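Search this site Enter keywords Go

Last updated 2021-11-24

Skarnik Nights: putting live music to a silent movie
Project report by Serena Palumbo

I should say up front that I had never run a film screening before this. I'd been to plenty, and I play keyboards in a band that gets through maybe one gig a semester, so when our media arts class was told to put on a public event I figured I'd mash the two together. The plan was a silent movie with a live score, played by students, in the old freight hall the college rents on Skarnik Street. The whole thing had to cost less than $300.

Picking the movie took way longer than it should have. I wanted something old enough to be in the public domain, short enough that four amateur musicians could survive it, and not one of the famous vampire ones because everybody does those. We ended up with a ghost comedy about a haunted hotel, and the version we found ran 34 minutes. I loved it right away. My drummer did not (he came around after the scene with the dumbwaiter).

The band was me on keys, plus drums, upright bass and a clarinet player I met in the laundry room of my dorm. We called ourselves Machala, which is the clarinet player's hometown in Ecuador and sounded good on a poster. We started rehearsing in February, twice a week, in a practice room where the heat was either off or tropical.

My first idea was to write everything out. I got through nine pages of score and it was terrible! Every time we rehearsed, we'd hit a cue a few seconds late and then the whole next scene was wrong, with sad waltz music playing while a guy fell down the stairs. So I threw most of it away and made a cue sheet instead. Each line had a time, what happens on screen, a key, and a mood in plain words like "sneaky" or "big dumb chase." Inside those lines we made it up as we went. The clarinet player was much better at this than the rest of us, and I learned to just leave space for her and stop noodling.

We also put a small screen on the floor in front of the drums so we could all see the picture without twisting around. I'd recommend that to anybody trying this. I'd also recommend giving one person the job of calling the cues out loud, quietly, because four people all silently counting on their own is a mess.

For tickets we used a free sign-up page called Plaseo. It let people reserve a seat and pick a time slot, and it sent them a reminder the day before. The hall was set for 90 chairs. We gave away every seat for the first show in a couple of days, mostly because the theater department forwarded our email, so we added a second show the same night. Across both shows we had 182 people sign up, which was two more than we had chairs for. I worried about that for a week - and then a few people didn't show up, so it worked out.
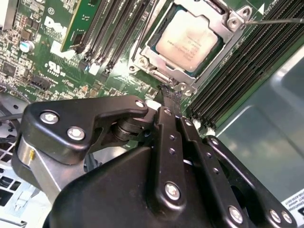

The first show was rough. We started too fast, I missed the key change going into the kitchen scene, and the bass amp hummed through the quiet part near the end. People laughed in the right places anyway. The second show was so much better that it felt like a different band. We had stopped being scared of the silences, and there's one long shot of an empty hallway where we all just quit playing and let the room sit there. Somebody in the back row giggled, then everyone did, and I think that was my favorite moment of the project.

Money: we spent most of the budget on renting a projector and speakers from Ultance, a rental place across town. Posters, tape and a bag of clothespins for the music stands took up the rest. We put a donation jar by the door and it covered the pizza.

If I did it again I'd do a full run-through in the hall itself. We only had the space on the day of the show, and the echo in there is nothing like a carpeted practice room. The drums swallowed everything until we threw a moving blanket over the kick. I'd also hand out a short comment card. I have plenty of nice things people told me in the lobby but almost nothing written down, and my teacher pointed out (fairly) that this makes the audience section of my report kind of thin.

The clarinet player wants to try a western next. I told her I'd start on the cue sheet over break.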